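24/08/2024
By the Mussa project, Zinmont shared workshop, Jillatmont

3. Building and using the hand-held grippers

The previous section explained what we wanted from a recording tool, and we now turn to the one we ended up with, which we call Mussa. It was built on evenings and weekends at Zinmont, a shared workshop in Jillatmont, with the tools that any member there can sign out, and we have tried to write this section so that a reader with a similar bench and a similar amount of patience could follow along and end up with something close to ours. A good many of the choices below were settled by what was already in the parts drawers. We mention this wherever it matters, and we would be glad to hear from anyone who started from different drawers.

3.1 The gripper body and fingers

Each Mussa unit is held in one hand and closed by squeezing a trigger, which draws a pair of fingers together. We began with stiff fingers. They were simple to print and simple to replace, and for mugs, blocks and cardboard boxes they did everything we asked. Round metal tubing was another matter. A stiff finger meets a tube along a single line, and as soon as the person turns the wrist the tube rolls in the jaws, which is an unpleasant feeling when the thing on the other end of the tube is taller than a toddler. We went over to soft fingers with a ribbed gripping surface in April, and the rolling became much less of a nuisance. It did not go away entirely, and on smooth painted metal we still ask people to take hold of a part that has some shape to it, such as a bend or a joint.

The soft fingers have their own bad habits. They wear first at the tip, they pick up sawdust (our bench is next to the band saw, and moving it was voted down), and if a unit is left with the trigger clamped overnight the pads take a set and need a day to recover. We now hang the units up with their jaws open. Washing the pads with dish soap and letting them air dry has worked better for us than any of the solvents we tried, one of which left the surface faintly sticky for a week.

The body around the fingers went through more versions than we care to remember, and most of the changes were about comfort. A tool that feels fine for the length of a demonstration can be miserable by the end of an afternoon. We moved weight back toward the wrist, rounded the edge that sat against the base of the thumb, and made the trigger longer so that people with small hands did not have to reach for it. We would encourage other builders to let several different people use a first version for an hour each before printing anything in its final material. Our own first "final" version was comfortable for exactly the person who had drawn it.

3.2 Markers and cameras

A cube printed with square fiducial markers is fixed to each unit, so that its position can be worked out from the view of a camera worn on the head. A flat plate would have been lighter, and we tried one, but the tracking dropped out every time the wrist turned away. With a cube there is nearly always a face turned more or less toward the head camera. Getting the faces square to one another took more care than we expected. Our early cubes were folded from card and looked perfectly respectable, and yet the measured position of the gripper jumped by a visible amount whenever the tracker changed from one face to the next. Printing the cube as one solid piece and gluing the patterns on with a small alignment jig cured most of this – the rest we took out in calibration.

Glare was the other difficulty. The ceiling lights at Zinmont are bright and the floor where we record is glossy tile, and at certain angles a marker on shiny paper simply washes out to a pale square. Matte paper is a cheap answer and it is the one we recommend. We have not felt the need for anything more elaborate.

A second camera sits on the gripper itself and looks out past the fingers through a very wide lens. The width of the view is a mixed blessing. Straight things bend toward the edges, and a person looking at the footage for the first time generally needs a few minutes to get their bearings, but the fingertips and a generous amount of the surroundings stay in view together, and that has turned out to be worth a good deal when a large object is being handled close to the body. We leave the footage uncorrected in the archive and apply lens correction only when a particular analysis calls for it.

Cables were a worry from the start, and we are still not entirely happy with them. A cable that is too short tugs at the wrist, and one that is too long finds its way under a shoe or around whatever is being moved. Taping the cable along the forearm helped some people and annoyed others, so we leave it to the wearer. A wireless version has been sketched a few times on the workshop whiteboard and has so far stayed there.

3.3 Large household objects: the coat rack

Most hand-held recording tools that we have read about are shown with small things on a table. We wanted to know how Mussa would fare with the awkward, long, half-heavy things that people shift around a home or a workshop without giving them any thought, and the coat rack became our standard test. It suits the purpose nicely. It is tall enough that the top and the base cannot both be watched closely at once, it has a joint partway up the pole, its hooks stick out in several directions and will catch on a sleeve if given the chance, and the base has to be set down fairly level or the whole thing leans.

The task instructions were kept short on purpose. The person was asked to take hold of the rack with both grippers, move it to a new spot and set it upright, and in a second group of recordings to work with a clothes hanger at the rack. We did not tell people where to hold. Some went for the pole and others bent down and took the rack by its base with a gripper on either side. The base grip asks more of the back and the knees, but the curved legs give the soft fingers a good shape to close on, and it keeps both marker cubes in front of the person, where the head camera can find them.

The hanger turned out to be the harder part for our equipment, even though it is the easier part for a person. A hanger is thin and light, it swings, and from the side it may show up as little more than a line. We also found that the view from the gripper often contained the other gripper, and at first we treated this as clutter and thought about masking it. We have since come around to the opposite opinion. When the two units can see each other, the markers on one of them give a check on the position worked out from the head camera, and this check is available at just those moments when the hands are close together and a mistake would matter. Figure 3 gives one view of each kind.

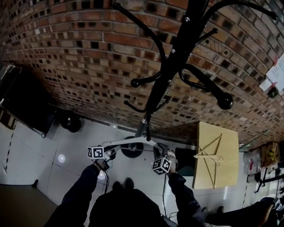
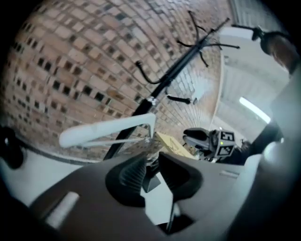
Figure 3. Coat rack handling with Mussa. First: head-level view, with the two grippers holding the base of the rack. Second: view from a camera on a gripper, with a white clothes hanger in front of the pole and another gripper at the right.

3.4 What was kept and what was thrown out

Over the whole project we made 1,073 recordings with Mussa, of which 85 involve the coat rack. We discarded 106 recordings across all tasks. The most common cause was a stretch of lost tracking too long to fill in sensibly, and after that came the ordinary mishaps of a shared space, such as a battery left off its charger or a start button that had been pressed twice. Recordings in which a person fumbled, changed grip or had a second try were kept, provided the tracking was sound. We went back and forth on this for a while, and in the end felt that a second try is part of how people move furniture.

The discarded recordings are stored separately with a short note on each. Banetti, the small labeling program we wrote for the project, reads these notes and can list every recording that failed for a given cause, and we have used it mostly to decide which part of the hardware to repair next. The cable connector on the left-hand unit was replaced on that evidence, and the trigger spring is next in line.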